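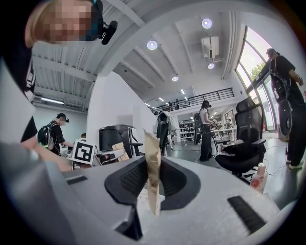
Climik: grip software for things that crumple

Paper bags are a rotten thing to hand a robot. They fold, they sag, they change shape the second you touch them, and the one you practised on is never the one you get. Climik is the software we wrote at Carudham after losing a lot of arguments with paper bags.

It takes wrist-camera footage from hand-held grippers and turns it into grasp plans your arm can run. You bring the gripper, the arm and the groceries.

What it does

Jaw tracking. Climik finds the jaws in every clip and works out how far open they are. Crumbs on the housing are ignored, as they should be in any workplace with a lunch hour.

Marker alignment. Stand a fiducial board somewhere near the bench and Climik ties each recording to it. Bump the board and you get a warning. Bump it twice and you get the same warning, in a slightly larger font.

Busy-room filtering. People, office chairs and big bright windows are masked out before training. Your colleagues may take this personally.

Soft-object planner. This is the Nadar module. It plans a pinch for bags, wrappers and cloth, then replans as the shape gives way. It is good with a torn top edge and merely fair with anything clear and shiny. We're working on the shiny.

What you need

A Linux workstation with 2 graphics cards, or one and some patience
Footage at 60 frames per second
Up to 4 grippers recording at once (6 with the Grerkach add-on)
A printed marker board, flat. Flat means flat.

What's new

The April release made the colour calibration quicker and moved the stop button to where people were already clicking. The previous location has been retired without ceremony.

Licensing

Sold per workstation, by the year. Nadar is included. Grerkach is extra, and the sales desk will bring it up whether you ask or not. Trial licences cover the full program and stop politely when they run out, after saving your work.

Page updated 02/02/2025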